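4. Course Implementation and Data Collection

4.1 Task and Teams

The folding task was introduced in the second half of the course, after the students had finished the kinematics and calibration exercises. Each team received the same arm, a parallel gripper, and one camera mounted at the wrist. Teams were asked to write a routine that would locate a piece of cloth on a table, grasp it near an edge, and lay it over itself once. No fixed external camera was allowed, which made the wrist view the only source of visual feedback during the approach.

The teams chose their own names, and we keep them in this paper: Plaklow, Damero, Yousafzai and Eldale. Plaklow and Eldale trained a policy from demonstrations. Damero wrote a hand-tuned controller based on color segmentation, and Yousafzai began with the same approach but moved to demonstrations after the midterm review. The course was taught by the first author, with lab sessions run by Hülya Keskin and grading of the written reports by Wenche Moen.

4.2 Demonstrations

Students recorded demonstrations by teleoperation. The target was 100 accepted demonstrations per cloth type. A demonstration was accepted if the cloth ended up folded within the marked area and the operator had not paused for more than 5 seconds at any point. The pause rule was added after the first lab session, when several recordings were found to contain long stationary segments -- mostly from operators discussing the next move with a teammate. Across all teams, 1015 demonstrations were accepted by the end of the term. Rejected recordings were kept on the lab server but were not used for training.

4.3 Wrist Camera View

All teams reported trouble with the last part of the approach. As the gripper nears the cloth, the fingers take up much of the lower image, fabric close to the pads goes out of focus, and strong lighting washes out pale material. Damero's segmentation depended on a clear color boundary and was the most affected. Its students tried a lower exposure setting, then a fixed white balance, and settled on using both.

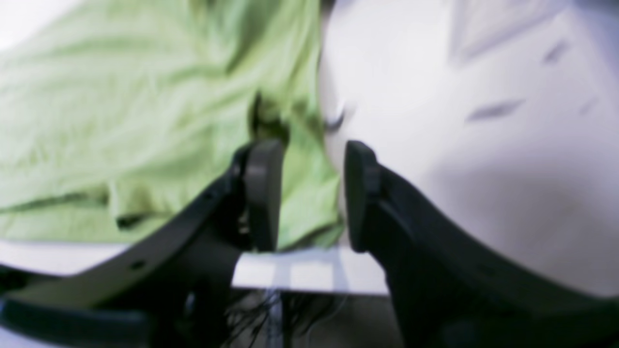
Figure 3. Wrist camera view with the two finger pads near the boundary between green cloth and a white object.

The demonstration-based policies tolerated blur better but had a different weakness. Both Plaklow and Eldale found that the gripper tended to close too early when two pieces of fabric lay side by side. Eldale addressed this by adding the gripper opening to the policy input. Plaklow left the input unchanged and recorded more side-by-side cases in June, after grades had been submitted -- these are not part of the totals given in Section 4.2.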